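Menu Home Stories Archive Contact

Search this site Enter keywords Go

The Thumb

9 minute read

By the time the arm came to Lullwood, Halyna Tymoshchuk had been putting little bottles into trays for so long that her hands did it in her sleep. Her husband used to tell people this at parties, back when there were parties, and he would act it out for them: the reach, the pinch, the small careful setting down on the bedspread. She would swat at him and everybody would laugh, and then somebody would ask what was in the bottles, and she would say eye drops mostly, and sometimes drops for ears, and the talk would move along to something else.

Lullwood was a packing house at the end of a road that had once had a cannery on it and still smelled of tomatoes in August, or so the older people claimed. It did small orders. The big orders went to big places with belts and chutes and machines the length of a church, but there were always customers who wanted 300 of this and 300 of that, with a different insert in each one, and no big place would touch them. Those customers came to Lullwood, where there were tables and stools and people with good eyes.

Tanko Uzor, who ran the floor, gathered everyone by the coffee machine at seven in the morning and told them about the arm. He had written it all out on a card and then he didn't look at the card once. A company called Gaseo was going to teach a machine to do the sorting table. It would need a person to learn from. The person would wear a glove and do the work the way they always did it, and the machine would study how the hand went, and after it had seen enough it would try for itself. He needed one person to go first, and that person would get an extra dollar and a half an hour for as long as it took.

There was a good long silence. The coffee machine did its gurgle.

"And after that?" said Bianca Pascu, who was the youngest and had the least to lose by asking.

Tanko said the owners had promised him no one would be let go, and that he had made them say it twice, in front of their own lawyer, and that he believed them as far as he could see them. People liked Tanko. They mostly believed him too, or they believed that he believed it, and they went back to their stools thinking about their rent.

Halyna put her name down before lunch. She told Bianca it was the dollar and a half, and it was partly that, because her roof had been leaking over the back bedroom since spring and she was tired of the bucket. But it was also that if some machine was going to go around doing her job, she wanted it to learn from somebody who did it right. She had seen how Cuiping Zou set down a bottle. She loved Cuiping, they had shared a table for years and cried at each other's kitchen sinks, but Cuiping let go too soon. You could hear it from across the room, that little tick.

The young man from Gaseo was named Ximeng Cui, and he was so polite that it made everyone around him a bit clumsy. He set up in the corner where they used to keep the shrink wrap. He had a white table and a great many cables, and he apologized to the cables when he stepped on them. The glove was black, and on the back of it sat a block with square patterns on it like a crossword somebody had filled in with a marker.

"What's it for?" Halyna asked.

"So the camera knows which way your hand is facing," Ximeng said. "It's very fond of squares."

She put it on. It fit everywhere but the thumb, where it stopped short, and the end of her thumb stuck out bare. Ximeng looked stricken. He said he could have another one sent, it would only take two weeks, he was very sorry, he should have measured.

"Leave it," said Halyna. "I'd have cut it off there myself. How else am I supposed to feel the thing?"

He thought about that for longer than she expected. Then he wrote it down in his notebook, and she found, to her surprise, that she was pleased.

So they began. Reach, pinch, lift, over to the tray, down. Ximeng would say "whenever you're ready" each time, every single time, until she asked him if he planned on saying it for all of them, and he turned pink and said he had planned on it, yes. He wanted 1000 good ones to start with. He kept the tally on a screen, and when she did one that she didn't care for, she told him to throw it away.

"The software says that one is fine," he would say.

"The software wasn't holding it."

He threw it away. After a few days he stopped checking with the software first.

It was odd work, doing a thing she knew so well with somebody watching her wrist. For the first morning she couldn't do it at all. She felt the way you feel when you think too hard about walking down the stairs. Her hand came in too high, it stopped in the air, it knocked a bottle clean over and sent it rolling up against the back of the table among the boxes. Bianca, going by with a cart, called out that the robot was going to learn to swear in Ukrainian, and after that it went easier. Halyna got to talking. She told Ximeng about the roof and the bucket, and about her husband and the bedspread, and she got all the way through that one without her voice doing anything. And her hand, left alone, went out and did what it had always done.

He asked her questions too, and they were better than she'd have guessed. Why did she keep her hand flat until she was almost there? (Because if you come in with your fingers curled you'll knock the neighbors over, and on a real day there are neighbors.) Why did she wait at the bottom, before she let go?

She hadn't known that she waited. She did it again, slowly, paying attention, and there it was, a tiny rest with the bottle already standing and her fingers still around it.

"My first boss had a headache," she said finally. "Every day, poor woman. So we all learned to be quiet."

Ximeng wrote that down as well.

They finished on a gray afternoon with the rain coming. The screen said 1007, because she'd made him throw out a few and then had gotten going and done extra. He took a while winding up his cables. He said thank you more times than was needed and shook her hand, and she noticed he had to look for which one to shake, with the glove still on the right.

The arm arrived in a crate the size of a refrigerator. They called it Bekach, which was the name stenciled on the crate, and even after Tanko explained that this was only the freight company, Bekach it stayed. It was slow at first, and everyone was kind of relieved. Cuiping raced it on her break and beat it by so much that she took a bow. Then it got less slow. By the time the heat was back on in the building it was doing the whole sorting table, all the plain orders, and it did them through lunch.

And Tanko's owners kept their word, more or less, which was more than some had bet on. The stools at the sorting table went away. Bianca learned to run the screen, and liked it, and started bossing the thing around in a voice she had clearly got from her mother. Cuiping went to the inserts, where it turned out her fast hands were just what was wanted and there was nothing to tick. Two people left on their own, for the Luo warehouse across the river, and said they couldn't get used to working next to something that never needed to talk. Halyna understood that. It was a quieter room. There used to be somebody on either side of you, all day long, and you knew about their knees and their daughters. Now she walked the floor with a clipboard and checked trays, and got paid a bit better for it, and her back didn't hurt, and some days she missed her stool so much she could have sat down on the floor.

She didn't go near the arm for quite a while. She checked its trays, but she had them brought to her.

Then one evening she was the last to go except for Bianca, who was off arguing with a printer, and the radio was out, and Halyna stood there buttoning her coat. The arm was partway through an order. It came in low and flat over the table. It closed on a bottle, lifted it, carried it over and lowered it down into the tray. And then it rested, just for a moment, with the bottle already standing, before it let go.

It didn't make a sound.

Halyna stood through the rest of that tray, and the next one, with her coat on. When Bianca came back and asked was everything all right, was it jamming again, she said no, it was fine, it was doing very nicely. Then she asked if Bianca wanted a ride home, with the rain, and they went out talking about the roof. 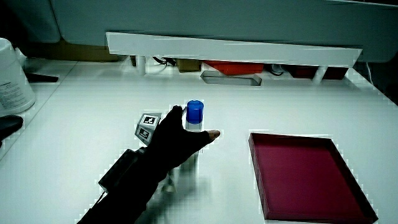

The glove, the bottle with the blue cap, and the tray.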